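**Equipment planning notebook, April, Tuesday**

Entry opened 9:40. Purpose: to settle the hand-held gripper order for the second collection station before the request goes to purchasing. Two suppliers have answered, Tradley and Hunard. Ung declined to quote on quantities this small.

**Current position**

The station budget stands at 2833 dollars. Of that, 1000 is reserved for the gripper pair and may not be moved to another line without written approval. The remainder covers the table, cabling, floor stands and spare parts. Shipping from the Daltstead warehouse is charged separately by both suppliers and has been left out of the comparison below.

| Item | Tradley | Hunard |
|---|---|---|
| Gripper pair, with cables | within reserve | 220 over reserve |
| Spare finger set | 83 | included |
| Mounting plates | included | included |
| Lead time | three weeks | nine days |

The Hunard pair becomes less expensive only if we expect to replace fingers often. We do not yet have a wear record that would support that claim, and one should be started now. Entries are to be made by finger set, with the date of fitting and the date of removal.

**Trial work at the table**

The task under review is the cap and the wire stand, worked with one gripper in each hand. It was chosen for planning purposes because a soft item and a thin rigid one make different demands on the fingers, and the order should cover both.

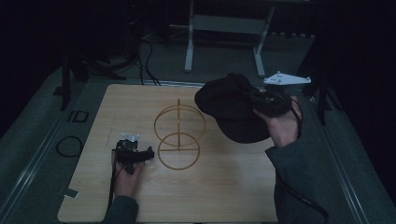

Nga Ngô asked that cable length be written into the order as a requirement and not left to the supplier's standard. Her point was that a replacement cable bought afterward is charged at the single-unit rate, and that the second station will have its connection point on the far side of the table. She also asked whether the two suppliers use the same connector. Tradley has been asked; no answer at the time of writing.

Both remarks are accepted. The request will state a minimum cable length per gripper, to be measured from the wrist to the connection point with the operator's arm fully extended. Measurement to be done before the form is signed.

**Fingers and spares**

Fingers are treated as consumables in this budget. The mounting plates and bodies are treated as equipment and carry an inventory number. This distinction matters at year end, as consumables may be reordered by the laboratory directly, while equipment must go through purchasing again.

Recommendation: one spare finger set per station, regardless of supplier. If Tradley is selected, the 83 is to be entered under spare parts so that the reserve is left whole. Screws are to be requested with each set. The last order arrived without them.

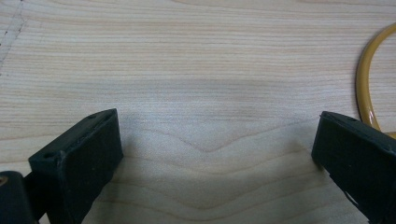 *Gripper fingers open over the table surface, nothing held.*

**Table**

No new tabletop design is proposed. The second station should have the same light wood surface as the first, so that work may be moved between the two without changing the background. Carpentry has the dimensions on file and needs only the account number.

**Open items**

- Connector type, Tradley. Awaiting reply.
- Cable length measurement, then revision of the request form.
- Written confirmation from Hunard that the finger set is included at the quoted price and is not a promotional offer.
- Wear record: sheet to be printed and kept at the station.
- Shipping charges from Daltstead, both suppliers, for a separate line.

Entry closed 11:15. Request form held in draft until the first three items are cleared.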